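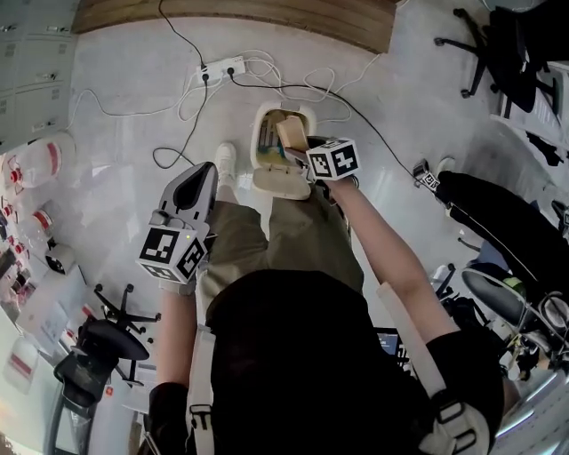

When does the fall plant swap start?
Setup opens at nine on Sunday and the tables go live at ten, same as spring.

I took the minutes again, so bear with my spelling. We got going late – the Lindon room was still locked – and went straight to the swap. We have 27 people signed up to bring plants, which thrilled me! Tomatoes are out this time (too many sad ones in spring), but herbs, houseplants and divided perennials are all welcome. 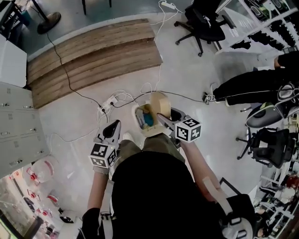 How many plants can each member bring?
Six, and please label them with the name and whether they like sun or shade.

Money next. We have $417 in the account, and we agreed to spend $17 of it on plant tags from Lorkel. I asked about new hoses and got a firm "ask again in October."

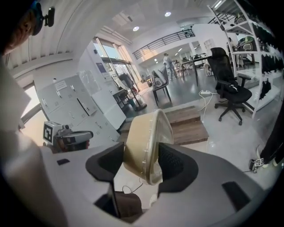
Lerness Garden Club – Minutes

Then we argued, nicely, over the Bodin Street beds. Half of us want bulbs and half want to leave the asters alone. We voted for bulbs along the front only, and the asters stay put. I still need someone to bring a second folding table, so please call me if you have one. Coffee is covered.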